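The Quiet Machine

By Arsalan Warraich

The computer had belonged to my uncle, who left it to me along with a rice cooker and a grudge against the Evholm Furniture Company. The grudge I could keep in a drawer. The rice cooker went to my sister. The computer sat in my hallway from December until the weather turned, and every guest I had in that time asked whether I was moving.

"It's an inheritance," I told them.

"Does it work?" they said.

I didn't know. My uncle had spent his last good years on a book, a history of the Okano Ferry, which ran for nine years across a lake you could walk around before lunch. He had mentioned the book at every wedding and most of the funerals. At my cousin's engagement he read two pages of it aloud, standing, with a plate in his hand, and a woman from the groom's side asked him afterward if he was the one giving the blessing.

When he died, the family agreed that somebody should find the manuscript. The family then looked at the hallway I was standing in.

I took the tower to Dulix, a repair shop between a dry cleaner and a place that sold aquarium gravel. The man at the counter was named Iwasaki. He wore two pairs of glasses, one on his face and one on his head, and he switched them when he wanted me to stop talking.

"What's the complaint?" he said.

"It's got a book in it."

He wrote that down. Under COMPLAINT, on the yellow form, he wrote BOOK.

He had the side panel off before I'd finished spelling my last name. I had never seen the inside of a computer, and I suppose I'd expected something more like my uncle, which is to say crowded and smelling of cardamom. I leaned in as far as the counter allowed.
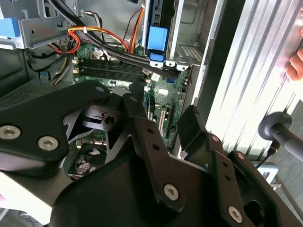 "Somebody's been careful with this," Iwasaki said. He touched one of the little white ties that held the yellow and red wires together. "See that? People don't bother."

This was news. My uncle had once mended a car door with a belt. The belt was still on it when he sold the car, and he'd asked for extra on account of the leather.

"Maybe he had it done," I said.

"Maybe." Iwasaki changed glasses. "What did he do for a living?"

"He sold dining chairs for Evholm, until they had a disagreement."

"About what?"

"About chairs."

He nodded as if this were the usual thing. Then he pressed the power button, and we both waited. I've waited outside operating rooms with less feeling. The dry cleaner's door chimed on the other side of the wall. Somewhere behind me a boy was explaining to his mother that gravel wasn't a pet.

Nothing happened, and Iwasaki seemed pleased.

"Good," he said. "When it's nothing, it's usually one thing. When it's something, it's usually everything."

He told me to come back in an hour, so I went next door and looked at gravel. There was a lot more to it than I'd imagined. I bought a bag out of politeness. I don't own a fish.

When I got back he'd found the one thing, or said he had, and there was a picture of a boat on the monitor. It was the ferry, I assumed, though it could have been any boat that had given up. On the left side of the screen was a single folder, and the folder was named BOOK.

"Told you," I said, though I'd doubted it the whole way there.

Iwasaki turned the monitor toward me and took a polite step back, the way you do when somebody's at a cash machine. I opened the folder. Inside were 112 files. The first was called Chapter One. The second was called Chapter One Better. After that came Chapter One Final, Chapter One After Lunch, Chapter One No Adjectives, and Chapter One For Evholm's Lawyers, which I made a note to come back to.

I scrolled down. I scrolled down a good while. There was no Chapter Two.

"Is it all there?" Iwasaki said.

"I think it might be more than all of it."

I opened one from the middle. It began, *The ferry left at eight, and I was on it, because your grandmother had thrown me out.* I opened another. It began, *The ferry left late that morning, and she was already aboard, and I pretended to be reading.* In a third it was raining and he had her umbrella. In a fourth he'd missed the boat altogether and watched her hat go across the lake.

My grandmother never threw anyone out, and as far as I know my uncle never owned an umbrella. He'd never married, either. I read four more openings standing up. In every one of them the boat left and somebody in a gray hat was on it, and in every one of them the chapter stopped before it reached the other side.

"Was he a writer?" said Iwasaki, who'd put both pairs of glasses on the counter.

"He was in chairs," I said.

Iwasaki thought we ought to make a copy. He said it the way a doctor says you might want to sit down. He had a machine in the back for that sort of job, an old one, bought off a school that was closing, and he took me through to it past shelves of keyboards and a calendar from the gravel place. He told me that an old drive could go at any time, and that in his experience it liked to go on the way home.

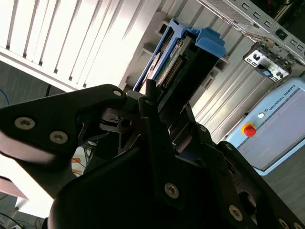

One of the blue drive caddies in its slot at the back of the shop.

It was going to take sixteen minutes. Iwasaki made tea in a measuring jug and gave me the stool. We talked about my uncle, or I did. I told him about the belt and the wedding and the plate. I told him how, at the very end, when he was mostly asleep, my uncle had opened one eye and asked me whether the lake was still there, and I'd said yes, and he'd said, "Well, that's their mistake."

"And the woman?" Iwasaki said.

"Nobody ever mentioned a woman."

"In the hat."

"Nobody ever mentioned a hat."

He drank his tea. After a time he went out front to see about a customer, and I heard him say, very clearly, "What's the complaint?"

I called my sister and told her I'd found the book.

"Thank God," she said. "Is it long?"

"It's about as long as it should be."

"Does anything happen?"

I looked at the bag of gravel on my knees. "A boat leaves," I said.

She said she'd let the others know. She also said the rice cooker was burning everything on one side, and did the repair shop do rice cookers, and I said I'd ask. When the copying finished Iwasaki came back and gave me the bill, which was reasonable, and the yellow form to sign. Under COMPLAINT it still said BOOK. Under RESULT he had written YES, and after it, smaller, in pencil, a question mark.

I signed it. Then I asked him about the rice cooker, and he put his glasses back on.

More short fiction
The Man Who Returned the Ladder
Soup for the Lawyers
A Deposit on the Moon
Parking Near the Opera
What My Landlord Knew About Bees
Two Cousins and a Canoe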